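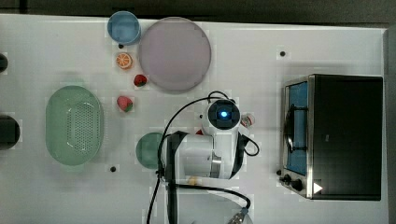 Brernley workshop puts two grippers through a month of kitchen duty

The small robotics workshop at Brernley has spent most of February finding out which of two grippers copes better with the sort of things people leave lying about on a kitchen table, and the answer, as anyone who has ever emptied a dishwasher might guess, depends rather a lot on what you ask it to pick up.

The two in question are the Lacroix, a fairly stiff parallel gripper that the team has used for years and is plainly fond of, and the newer Tirano, which has softer fingertips and a slightly wider opening. Both were fitted in turn to the same white arm, and both were given the same chores with bowls, plates, a colander, toy fruit and a little toaster oven. By the end of the month the log stood at 2742 attempts, a shade under the 3000 the team had hoped for (a worn cable cost them the best part of an afternoon, and then the replacement turned out to be the wrong length!).

The Tirano did very nicely with the toy strawberries, which the older gripper tended to pinch and send skidding off across the table. It was also kinder to the rims of the bowls. Plates were another story. Lying flat, they give soft fingertips very little to get under, and the Lacroix came out well ahead there, as it did on the oven door, where a firm grip matters more than a gentle one.

Changing over from one gripper to the other takes six minutes with the new mounting plate, and the workshop reckons that is quick enough to do between chores if it has to be done. They would still much prefer a single gripper that manages the lot, and have been trying the Tirano with a thinner set of fingertips cut in-house, with some encouraging early goes at the plates.

The controller settings used in the trial will be shared with the workshop's partners at Trusa, who plan to repeat the plate tests on their own arm in the spring.

Search this site
Enter keyword Go

We use cookies to help our pages work properly. Accept all Manage settings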